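Painting clouds on a box room wall, does the light blue need sealing first?

Asked by Nidia Mosquera, 19 December 2018

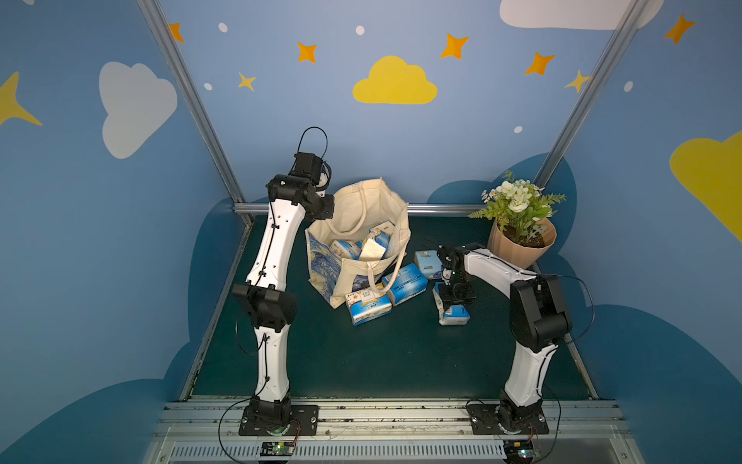
Question

I'm doing our box room in light blue with white and yellow clouds, and darker blue ones lower down. The blue is Skinden matt emulsion and has had two coats. I tried one yellow cloud last night over the blue and it came out greenish and patchy. A second coat helped a bit but you can still see the roller marks through it. Do I need to seal the blue, or is it the yellow that's the problem? I'd also like to know how to get a clean curved edge. The tape I have won't bend.

2 answers

Percy Paucar
It's the yellow. Yellow covers badly over nearly anything and blue is about the worst thing to put under it. You don't need to seal matt emulsion. Draw the cloud in pencil, fill it in with white, let that dry overnight, then do the yellow on top. Two coats should be enough after that. For the white clouds just use the same white emulsion you've got for the ceiling.

Edges: I don't use tape. Cut a cloud out of lining paper, draw round it lightly, then go round the line with a small angled brush and fill the middle with a mini roller. If you wobble, touch it up with the blue, so keep some back. Flexible tape does exist but it bled on me in September and I had to redo a whole wall.

Rub down the patchy one with 240 before you start again or the ridge will show.

Maribel Palomino
I used stickers from Flukby, 65 in the pack, and they went up in an afternoon. They do peel off near the radiator though.

Comment from Nidia Mosquera
Thanks Percy, will try the white underneath. I've got half a tin left of the blue. Is 240 the sandpaper number?

Comment from Percy Paucar
Yes, 240 grit. Wipe the dust off after.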